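Moving 538 records and nowhere to put them
Posted 7 Jun 2022 by waxandwool

Hello all, long-time reader and very occasional poster. We're moving to Whitelaw in October, and after years of keeping my records in milk crates along the hallway I've been told (lovingly!) that the crates aren't coming with us. I have 538 LPs, most of them jazz and a truly silly amount of polka from my grandmother. The new place has one good long wall and I'd love to hear what you all store yours in, and whether you sort by artist or by something looser.

sleevenotes
Congratulations on the move! I went with the Fluklow cubes when we redid the den and I've been very happy with them. Whatever you pick, check the inside measurement before you order, as an LP in its outer sleeve needs a bit more than twelve and a half inches and some of the cheaper units come up short. I sort by artist, plain A to Z, and have never regretted it.

deadwaxdan
I'm going to disagree on cubes, sorry. Records are heavy and people forget it. Mine worked out to 54 pounds in one compartment, and the shelf on my old Liltik had a dip in it by the second winter. I had a local shop build me a long low bench with dividers and it cost $175, less than the cubes did.

sleevenotes
Dan, we've been over this in the other thread, haven't we :) The Liltik was a bookcase with wide shelves. A cube has an upright every foot or so, and that makes all the difference in the world.

deadwaxdan
It was sold as record storage! Says so on the box! But fine, I'll give you the uprights.
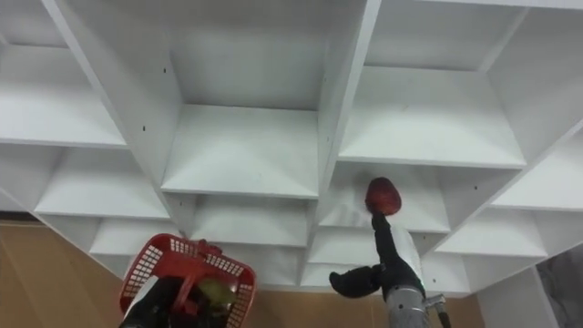 waxandwool
Well, I've gone and leaned toward cubes, Dan, please forgive me. My husband would like to put books and his sweaters in there too, and a bench wouldn't give us the room. I'm planning on records down low and everything lighter up top, and I'll be fastening it to the studs whatever the instructions say. Still stuck on the sorting, though. The polka really wants to be together.

B_side_betty
Keep the polka together! I have close to 3000 and gave up on strict A to Z ages ago. Mine go by mood, more or less, with a Sunday morning section my kids know by heart.

deadwaxdan
By mood. Betty, how do you ever find anything?

B_side_betty
I don't, dear, I find something else and play that. Wool, get yourself some of the Sinport divider cards for the polka, the tall ones, the short ones vanish between the sleeves.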